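Small Produce Sorting – Gallery

Last updated: 26 Jun 2021

This page covers sorting mixed small produce by type on a soft surface. The items are small enough to roll, close enough in size to be confused at a glance, and varied in skin texture. The notes with each picture deal with the cloth, the produce and the basin. Handling times are kept on a separate sheet.

The work surface for this set is a pink cloth with white spots. It is laid without stretching, so folds and creases remain. A crease will stop a cherry tomato but will not reliably stop a larger oval fruit.
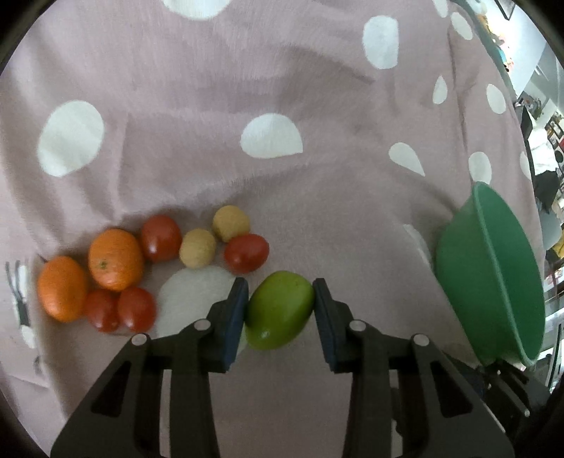

Items are set out in a loose group before sorting starts. Contact between neighbors is allowed. Stacking is not. Red and orange pieces are usually separated by color alone, but small citrus should also be checked by skin, which is dimpled where the tomato is smooth. Green fruit is left until the end of the color pass and then divided by shape, round or oval.

Oval fruit is held across its narrow width. Held end to end it tends to turn, and the second attempt usually costs more time than the first. Firm pressure is acceptable on unripe fruit. Ripe tomatoes get the minimum that will lift them.

Cloth placement on upholstery: lay the cover over the seat with enough slack that it follows the cushion, then set the basin down and press once at the center. A basin that rocks at this point should be moved, not wedged. On our seat at Flernivstead the slope toward the back is 2 degrees, and fruit placed near the wall of a flat-bottomed basin stayed there.
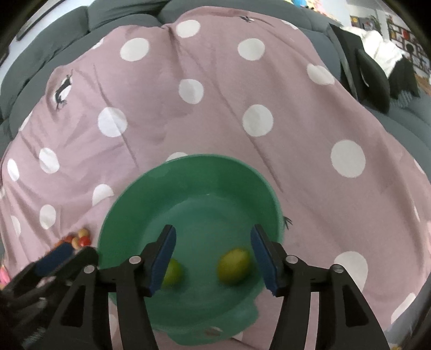

Tapia Household Methods Group – Soft Surface Handling

Green fruit in the round green basin, with the red and orange pieces grouped on the cloth at the left. The two green pieces differ in both size and outline, and the floor between them is clear. Keeping a gap is standard practice for us – fruit in contact is harder to lift out again singly.

A green basin under green fruit gives poor contrast. It was retained for consistency with the Ustumora set, where the same combination was used for 18 sessions. A lighter basin is planned for August. High, smooth walls are preferred in either color, as a low tray on a sofa loses round fruit over the side.

After sorting, the cloth is shaken out and checked for stems and juice. Marks are treated within 10 minutes. The full procedure is in Tesent note 755.

Sign up for the methods newsletter to receive new gallery pages by email. You can unsubscribe at any time.

Contact the group | Copyright Tapia Household Methods Group | Back to top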